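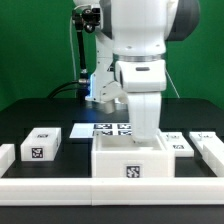
Imprimir | Enviar por correo electrónico

Buscar en esta web... Buscar

Las piezas blancas

Veintiuno de 60. Ese era nuestro resultado cuando Raphaël Marty entró en el laboratorio con el abrigo puesto, leyó la pizarra y preguntó si aquello era la temperatura. Le dije que no, que eran los encajes buenos de la noche, y se sentó sin quitarse el abrigo, que en él es mala señal.

Os pongo en situación, que me embalo. En Starkent teníamos un brazo que debía montar unas piezas blancas, una contra otra, pestaña con ranura. Cada pieza lleva sus marcadores, esos cuadraditos en blanco y negro que para una persona son un crucigrama mal impreso y para Rey, nuestro programa, son una dirección postal. Rey mira el marcador, calcula dónde está la pieza y cómo está girada, y le dice al brazo que vaya. Y el brazo iba, claro que iba, con una seguridad que daba gusto, y en 39 de cada 60 se quedaba plantado encima de la ranura empujando plástico.

Yo llevaba desde marzo con esto y le había cogido cariño a todo menos al artículo. El artículo decía, en su primera página (la escribí yo, una tarde de mucho optimismo), que nuestro método "corrige el error de visión en la fase final de aproximación". Raphaël me lo leyó en voz alta, despacito, con ese acento suyo que convierte cualquier frase en una acusación.

- ¿Y qué corrige, exactamente?

- De momento, mi carácter.

No se rio. Había que mandar los números a la gente de Favport, que pagaba el proyecto, y quedaban tres días. Él quería subir la resolución, cambiar las luces, calibrar otra vez. Ya habíamos calibrado tantas veces que yo soñaba con matrices, y no es una forma de hablar: en el sueño mi madre me pedía que le pasara la sal y yo le pedía el sistema de referencia.

Esa noche me quedé sola. Bueno, sola con el brazo, al que yo llamaba Rundau por el perro de mi tía, que también metía el hocico donde no debía y no lo sacaba. Abrí las imágenes de la cámara de la muñeca y las fui pasando una detrás de otra, comiendo galletas sobre el teclado, cosa prohibidísima. De lejos los marcadores se leían de maravilla. De cerca, justo cuando más falta hacían, la imagen se ponía blanda, una pieza tapaba el borde de la siguiente, y Rey seguía respondiendo con la misma confianza de siempre. Ahí fue cuando dejé la galleta.
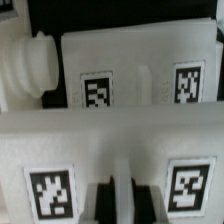
Porque Rey no sabía dudar! Nos daba una posición, pero no nos decía cuánto se fiaba de ella, y nosotros tan contentos, tratando igual un marcador limpio que uno comido por abajo. Me puse a escribir como una loca. La idea era muy tonta, de las que da vergüenza contar en un congreso: que cada marcador votara, que el voto de los medio tapados valiera poco, y que cuando los votos no se pusieran de acuerdo el brazo dejara de mirar y empezara a tocar. Bajar suave, rozar, notar el borde, moverse un pelín, rozar otra vez. Como buscas el enchufe detrás del sofá, vamos. Mi abuela lo hacía con el ojo de la aguja los últimos años, cerraba los párpados y entraba a la primera, y yo de niña creía que era magia.

Lancé la primera tanda de madrugada. Rundau bajó, tocó y se paró. Subió. Volvió a bajar un poco más allá. Yo tenía la frente pegada a la mampara y el corazón ridículo, y de pronto hizo clac - un clac pequeñito, de tapa de bolígrafo - y la pieza estaba dentro. Grité. Me oyó el de seguridad, que subió con la linterna, y le tuve que enseñar el clac. Le pareció bien. Me preguntó si el aparato también hacía muebles.

Cuando llegó Raphaël por la mañana yo estaba dormida encima de dos sillas, con el abrigo de manta, y en la pizarra había dejado un 5 enorme rodeado con un círculo. Se llevó un disgusto de muerte, pobre. Pensó que habíamos bajado de veintiuno a cinco.

- Son los fallos - le dije, sin abrir los ojos -. Cinco fallos de 60.

Oí que se quitaba el abrigo. Lo oí perfectamente, el roce de las mangas y luego la percha.

Después quiso repetirlo todo, por supuesto, cambiando las piezas de sitio y girándolas, y miró uno por uno los cinco fallos con más interés que los aciertos. En tres de ellos el brazo había tocado una pestaña creyendo que era el borde de la ranura, y sobre eso discutimos hasta la hora de comer. Él quería enseñarle a distinguirlas por la forma. Yo quería dormir. Quedamos en ponerlo en el apartado de limitaciones, que es donde se guardan las cosas que uno hará en verano y no hace.

A Favport le mandamos la tabla con una nota de dos líneas. Contestaron preguntando por qué ahora iba más lento, y era verdad, iba más lento, porque tocar lleva su tiempo. Raphaël empezó a redactar una respuesta educadísima sobre el compromiso entre velocidad y fiabilidad, y la borró y la volvió a empezar, y a mitad del tercer intento me pasó el portátil y se fue a por café.

Escribí: "Va más lento porque ahora busca". Le di a enviar antes de que volviera, y luego fui a limpiar las migas del teclado.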